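4.2 Wahlbeteiligung nach der Straßensperre

Abb. 3: Kleine durchsichtige Plastikflasche, in beiden Händen über einem weißen Tisch gehalten.

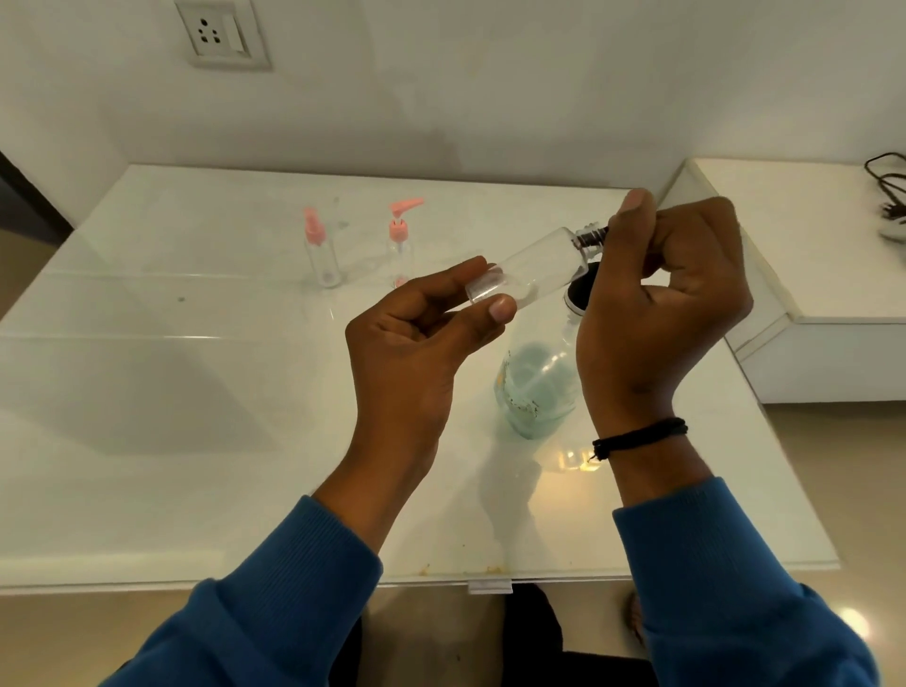

4.3 Wer blieb zu Hause, und warum?

Jetzt wird es für mich richtig spannend! Am 7. März, also mitten in der Blockade der Brücke bei Niltilow, habe ich die Befragung in Rirnon gestartet (eigentlich war sie erst für Juni geplant). Von 2360 verschickten Bögen kamen 1853 zurück, und ich gebe zu, mit so vielen hatte ich nie gerechnet. 785 Befragte gaben an, bei der Stichwahl nicht gewählt zu haben. Als Grund nannten die meisten von ihnen den Weg zum Wahllokal – das Misstrauen gegen die Auszählung, auf das ich ja gewettet hätte, kam erst danach.

Bei Lillow sieht es anders aus. Dort waren die Straßen frei, trotzdem schrieben 149 Leute, sie hätten das Ergebnis ohnehin nicht anerkannt. Ich habe die Bögen zweimal durchgesehen und finde keinen Codierfehler. Vielleicht liegt es am Lokalsender Um, der die Betrugsvorwürfe tagelang wiederholt hat, aber nach Mediennutzung habe ich leider nicht gefragt. Das hole ich in der zweiten Welle nach, die Gewichtung steht in Anhang B.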